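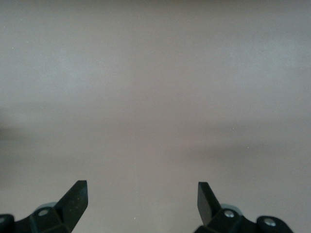
A matte gray surface with soft bands of shadow.

Paint finish should be specified by measured gloss, and the word "matte" should be retired from purchase orders for shared workrooms. It describes an intention. Two products sold under that word can differ enough that one throws glare from a ceiling fixture and the other does not.

I manage fit-out for small offices. In September we refinished 30 desks at the Pavach building using a coating called Saltine, chosen from a printed card. The card was accurate for color. For sheen it was useless, as the sample was two inches wide and had been viewed under a window. Under the installed fixtures, six of the desks drew complaints within a week, all from people seated facing the long row of lights. 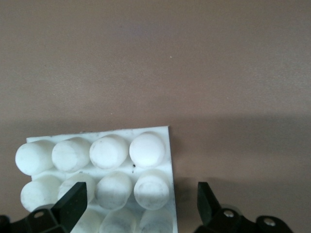
The usual objection is cost. Kęstutis Juška, who handles purchasing at Manninen, argues that a gloss reading on every batch adds a step that small contractors will skip or fake. He has a point about the skipping. A reading takes a few minutes with a handheld meter, though, and our repair bill at Pavach came to $3316, most of it labor for sanding and recoating. The meter rental would have been a small fraction of that.

I would go further and require the angle of measurement on the order. A low-sheen coating can read well at 60 degrees and still shine at 85 — the angle closer to what a seated person sees across a long desk. Suppliers who publish only the first number should be asked for the second. Irkik, our current supplier, sent both when asked, and the second sheet is now stapled to every order we place.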